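Brusetholm Study Rooms: Frequently Asked Questions

So glad you found us! We get a lot of the same questions by email, so we've put the answers on one page. If yours isn't covered, write to Elsa Løken at the front desk and she'll get back to you, usually the same morning.

Who can use the rooms?
Anyone over 16. Students, people working from home who need a change of walls, language exchange groups, chess players, two retired surveyors writing a book together — we love the mix. You don't have to live in town.

Do I need to book?
For a single seat, no. Walk in and take any free one. For a whole room, yes, through the Skesance booking page. You can book up to 20 days ahead, and a booking is held for a quarter of an hour before it's released.

How many seats are there?
There are 56 across the two floors, plus the window bench, which we never managed to agree on a number for. The upstairs rooms are the quiet ones. Downstairs you can talk all you like.

What does it cost?
Single seats are free for members. A yearly membership is 70 dollars, and that includes the lockers and the good coffee (it really is good, we changed roasters in July). Day visitors pay at the desk.

Can I plug in my laptop?
Yes! The white tables have sockets set right into the tabletop, so there's no crawling around on the floor. Please keep cables off the walkways, and unplug your things when you go.
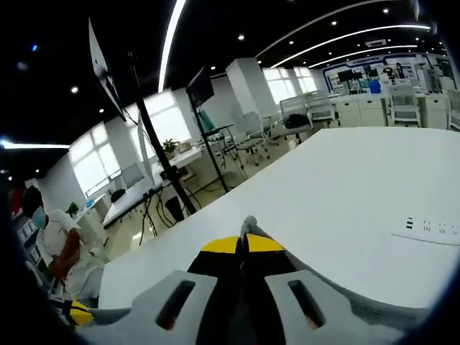
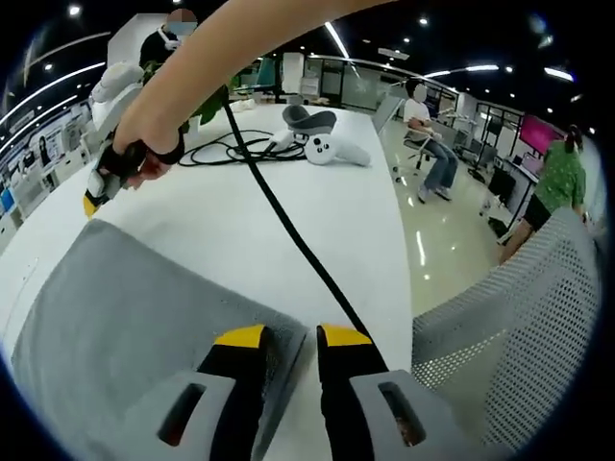

If you need a adapter or a phone charger, ask at the desk. We keep a drawer of them and you can borrow one against your card until closing time.

Is the Wi-Fi any good?
Much better than it used to be. The password is printed on your receipt or on the back of your member card. Video calls are fine downstairs. Upstairs, please step out into the hall first.

Can I eat in the rooms?
Snacks and drinks with a lid are welcome everywhere. Hot meals belong in the kitchen on the ground floor, where you'll find a microwave, plates and a dishwasher that needs a firm push to close.

What about the library?
We have over 700 books on the shelves now, and we're so happy with how it's growing! Most came from the Söderlund family, who had a wonderful collection of travel writing and bird guides. Members can take three home at a time. Write your name in the green notebook and bring them back when you're done.

What is Vovora?
Our monthly open evening. People give short talks on whatever they're excited about — last time it was sourdough, lighthouse lenses and how to read a tide table. It starts at 7 p.m. and you're welcome to just sit and listen.

Can I bring my dog?
Downstairs, yes, on a leash. Upstairs, sorry, no.

I left something behind. Where is it?
Most likely in the basket under the coat rack. Umbrellas go in the stand by the back door. Keys and phones are kept at the desk, so come by and ask before 6 p.m.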